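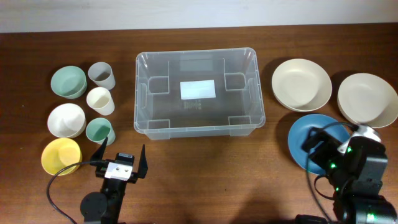

Home & Living | Small Spaces

Home Features Kitchens Subscribe

The one-box kitchen

Vitória Bastos moved flat in May and swore off cupboards. Well, nearly. Her rule at Prerkano, the tidying workshop she runs with Joaquim Garcia — one clear plastic bin, everyday bowls and cups, nothing else allowed on the table.

"People buy the box last," she says. "Buy it first. Then you know what you can keep."

Bowls go in before cups. Big ones at the bottom, nested if they'll nest, no more than 4 high. Cups on their sides down the gap, or mouth down if the bin is deep enough. Anything that won't fit goes to the charity shop, and yes that includes the nice one from your aunt.

Garcia is softer about it. He lets people keep a second box for guests, and he's a great beleiver in colour. Mint for breakfast, yellow for snacks, white for everything else. His two children put away their own now. Mostly.

Clear bins over solid ones, both agree. You look, you see, you don't rummage. Lids optional — Bastos never bothers, Garcia does becuase of the cat.

Workshops run from the old Barreto building, three evenings a month, 7pm. Bring your own bowls.

We use cookies to improve your visit. Accept | Manage settings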